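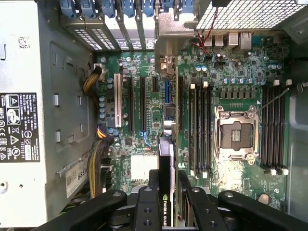
November, after lunch

Spent most of the morning on the rules for the teardown cell, which I've been promising Firdevs since before the Domier job, and I think we're finally close to something we can both sign. The main one is the order of work. Memory and processor come out by hand at the bench, and the arm only gets the chassis once that's done. An open socket like the one on this Dell needs its own line in the sheet, with all those contacts sitting bare next to where the fingers come down for the graphics card. I've written it as a keep-out zone over the whole socket, lever included, and no path may cross it below 300 mm, even on the way home.

Speed near the board is the other thing. Deividas would like 16 mm/s for the final approach and I'd like it slower, so we've left his number in pencil until we've done a few more Quadros (he's usually right about these things, bless him, but I want to see it for myself).

Also agreed:
Power supply unplugged and left to stand some 3 minutes before anyone reaches in.
Wrist strap on for anybody handling boards, visitors too.
2 people present for the first run of any new chassis model.
Label colour for "arm may enter" is green, same as on the Kedomine bench, so we don't confuse the poor folks who work both.

Still need to ask Firdevs whether loose cables get tied back or pulled. I lean towards tied.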